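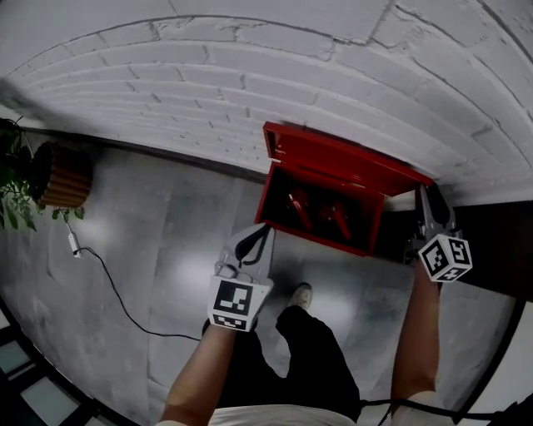
**Demonstration group, weekly catch-up**
Friday, 10:30, Pernside, ground floor
Present: Frøydis Midtbø (chair), Barış Ateş, I-seul Bae, Dong-geon Won (notes)
Apologies: Dae-han Yeom

**1. Metal box task**
Great week! Barış reported that the hand-held set now stands at 829 usable demonstrations, and the red metal box is everyone's favorite task so far. Sitting on the floor with a gripper in each hand felt odd on Monday and completely natural by Wednesday (his words, though I-seul agreed loudly).

I-seul showed replays of the lid work. The two-handed ones are lovely to watch: one gripper steadies the box while the other deals with the lid. She'd like more variety in where the box starts, and everyone was for it.

- Barış to record 30 more with the box turned at an angle to the wall.
- I-seul to write up the lid grips with short clips.

**2. Tracking**
Dong-geon went through 11 takes where the cube on the left gripper was lost, mostly when a forearm came across it. Holding the elbows wider fixed nearly all of the repeats. Frøydis asked for this to go in the operator notes before new people start.

**3. Remote control comparison**
Dae-han sent a note: the Astau arms are set up and he has 4 clean lid openings by remote control. Slower than by hand, but very smooth, and we're all keen to see them side by side. Frøydis will book the Astau room for him.

**4. Any other business**
Knee pads or a mat for floor sessions: agreed, Barış to order. Next meeting same time, Dae-han to bring the arm recordings.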